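To: nultach-robotics list
Date: 28th May
Subject: Re: [nultach] Tape spacing for the sorting task

> Hi all, are we still using the same grid as in October?
> Our club in Lokamcombe wants to practice on the same
> layout before the meet, and the sheet on the Londetti
> site doesn't give a cell size. Also, do the blocks have
> to start inside a cell or can they sit on a line?

Same idea as October, yes, but we redid ours with fresh brown paper and dark blue tape, so please don't copy the old sheet! Blocks can start anywhere, lines included. The tape is only there for calling out positions when you're teaching the arm.

We've been at it most evenings. Our log is up to 2,918 moves (practice ones too, I'm not that picky) and the last batch was 76 tries with 67 good ones – a lot better than I expected with new students on the pendant. Most of the misses were on the way down to the block, so go slow there.

The small cubes go on the plates, and the Baranauskienė team asked if the plates have to be the same color. They don't. Two plates is fine.

I'll measure the cells tonight and send the numbers to the list. If you've already taped yours, leave it alone – we can live with a bit of difference. 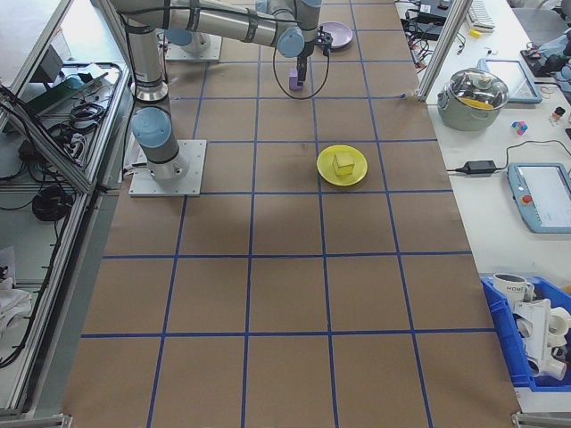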